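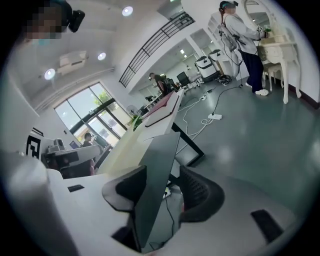

White vanity table with curved, carved legs, at right.

2024-11-07 — posted by Adhiambo Mutiso

We have a vanity like this and my sister wants it kept in our open office. The seller says a Braltier wax will stop the white paint from chipping. I doubt it. Has anyone seen wax do that?

Mrema
Wax adds a little shine and that's it. Chips start where the legs get kicked, so put it against a wall — away from the chairs.

Foseck
Mine is fine, never waxed it. Paid 1305 for it though, so maybe better paint?
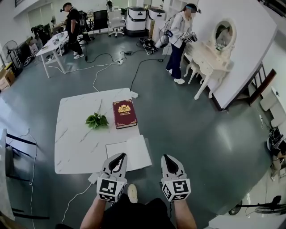
Can you touch up a chip without repainting the whole leg?
Use a fine brush and matching paint, two thin coats, and let the first one dry overnight.

Malletance
I'd want to see the seller's proof before buying a can. Mine told me the same thing and I had three chips by April.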